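Chapter 2: Doors, and the People Who Hang Them

I started in joinery at a workshop in Festhorpe, sweeping up for a man called Ignacio Fitzsimmons. He'd hung 587 doors by then (he kept a tally in pencil on the wall by the kettle) and he was still grumpy about one of them. So if your first door sticks, don't lose sleep over it!

We spent chapter 1 on timber and how it moves. Now we get to put that to use, as a door is a big piece of timber that has to move when you want it to and stay put when you don't. 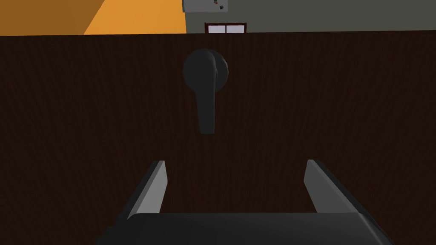

Page last changed: May, with corrections to the hinge exercise

Let's begin with the grain, then. On most doors it runs up and down, and wood swells across the grain far more than along it. Your door will hardly get any taller in a damp winter, but it may well get wider, and that's when the phone calls start. I once took a plane to a door in Osby in the wettest part of the year, very pleased with myself, and went back in summer to find a gap I could post a letter through. These days I ask how long the heating has been on before I touch anything.

Then there's the handle. A lever is kind to full hands and sore wrists, and you can work it with an elbow if you're carrying tea. The round plate it sits against is called the rose, and it covers the hole you bored. Bless the rose, it has hidden a lot of my early work. If a lever droops, look at the spring first and the screws second.

Edges get less love than they should. They take the knocks from shoes, prams and hoovers, and bare timber there will drink up damp faster than the face does. Finish all of them, top and bottom too, before the door goes anywhere near its frame. Colour is up to you, and I'm fond of a dark red against brown. 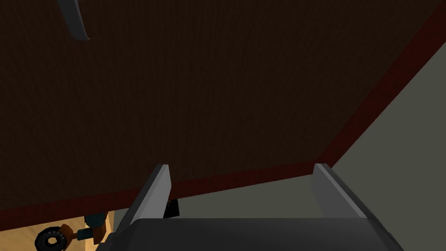 2.1 Measuring the opening

You'll need a tape, a pencil, a long level and 20 minutes without anybody trying to walk through. Measure the width at the top, middle and bottom and write down all of them, even if they match. Then do the height on both sides. Old houses are rarely square, so check the corners as well before you order or cut anything.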